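10 July 2018
By Pascal Delaunay

Planning and Buying for a Two-Arm Card Sorting Cell

When our team picked this project in January, I thought the fun part would be the programming. I ended up spending most of the term on the shopping list, and I loved it! There is a lot of real engineering hidden in deciding what to buy, when to buy it and what you can live without. My part of the report covers the equipment plan, the budget and what we would order differently. The control software has its own section.

What we were trying to build

The Urton archive gave us the problem. They keep sample cards in open bins and want them sorted again every time a collection changes. A person can do it, but it is slow and dull work. We wanted two arms that could take a card, pass it from one to the other if it was facing the wrong way, and put it where it belonged.

One arm would have been cheaper, and we argued over this for 2 weeks. With one arm you need a fixture to set the card down in, and then you have to pick it up again from the other side. Thin cards are hard to pick up off a flat surface. Two arms can hold the same card between them, which makes turning it over a much nicer problem. It also doubles the biggest line in the budget, so we had to be sure.

How we set the budget

The arms were already covered by the department's Lacroix fund, and they came to us on a long loan. Everything else had to come out of our own allowance of $3,043. I split the needs into 3 groups: things the arms could not run without, things that would make the results better, and things we only wanted. The second group was the hardest to be strict about.

Cameras went in the first group. We had hoped to get by with one overhead camera, but when the grippers close in on a card they block the view from above. A small camera on each wrist gives each arm its own view of what it is reaching for. That meant two cameras, two mounts and two long cables — and the cables turned out to be a topic all by themselves.

Cables and other small things

My first list had exactly one line for cables, and it said "cables." I would like to warn next year's team about this. A cable that runs along a moving arm has to be long enough to let the wrist turn and still be held close enough that it won't snag. Our first set was too short, and we had to place a second order with Trernar. We now run them along the forearms with zip ties and leave a loop of slack at the wrist. Zip ties are the best value item on the whole list.

Panels were another late addition. We started with the table open to the room, and every person walking by changed the background in the camera views. Plain gray panels at the back and sides fixed that for very little money. We also paid for a wide beam across the front so both arms would share one solid mount.

The bins cost next to nothing, but I'm still proud of them. We chose a different color for each one, so anyone can say "put it in the red one" and be understood, and so the software has an easy cue too.

With a black card held between the two grippers in front of the green, red and yellow-orange bins, you get a good idea of how little space the wrists need to share:

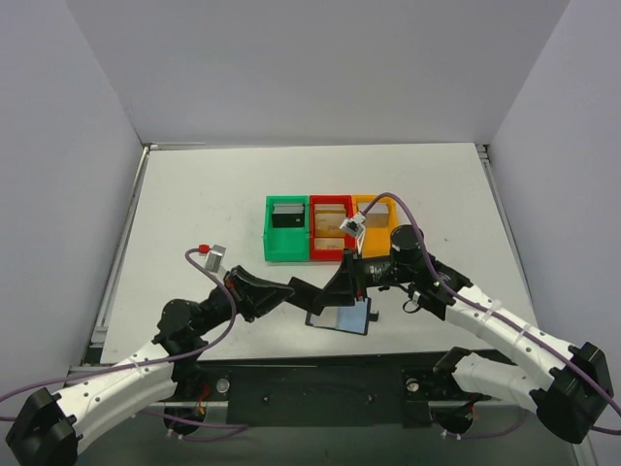
What we would buy differently

1. Grippers. We kept the narrow, pointed fingers because they can get in between cards standing close together. I would budget for a spare pair of fingers from the first day. We didn't, and we spent a nervous month being very gentle with them.

2. Mounts. We bought camera mounts from Iltau for $289, and they are good. I think we could have printed a trial version first, found the right angle, and then ordered once. Ours took several rounds of bending and shimming.

3. Shipping. I left it out of the first draft completely. It should be a line of its own, with a deadline next to it, and the long-lead parts should go at the top of the sheet.

4. Cards. This sounds silly, but buy plenty of practice cards in different materials. Stiff cards, soft cards and see-through ones all behave differently, and you want to find that out before you settle on the lighting.

Still open

We have not bought a better light yet. Shiny cards are still a problem for the wrist cameras, and I have quotes for two kinds of diffuser panel. The department has asked for a short test with borrowed lamps before we spend anything, and I've started writing that up. The parts sheet, with order dates and suppliers, is in the project binder under "Purchasing."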